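News from the Grimshaw teaching bench

Since October our small group at Drernus has been teaching two robot arms to pack groceries. Siiri Laitinen moves a pair of leader arms with her hands, and the arms on the table follow her. Each run is recorded from start to finish. We now have 924 good runs, and we hope to pass the next goal before summer.

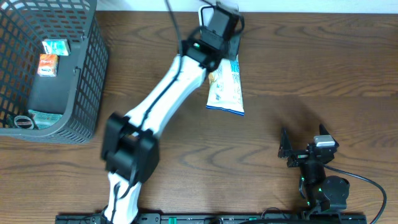 The most difficult part for the teacher is patience. When Siiri was new, she moved as quickly as she would in her own kitchen, and many of her first runs were deleted. A snack bag like the one in the left gripper has a crinkled surface and gives no firm place to hold, so she closes the fingers slowly and waits a moment before she lifts. Boxes are easier. The right arm can stay folded while the left one works, and we record it in the same way.

One session takes almost 30 minutes, and after that the teacher must rest - tired hands make bad examples. Aniela Dudek checks the recordings the next morning and writes her notes in the shared folder. Colleagues who wish to try the leader arms can write to Aniela. No experience is needed.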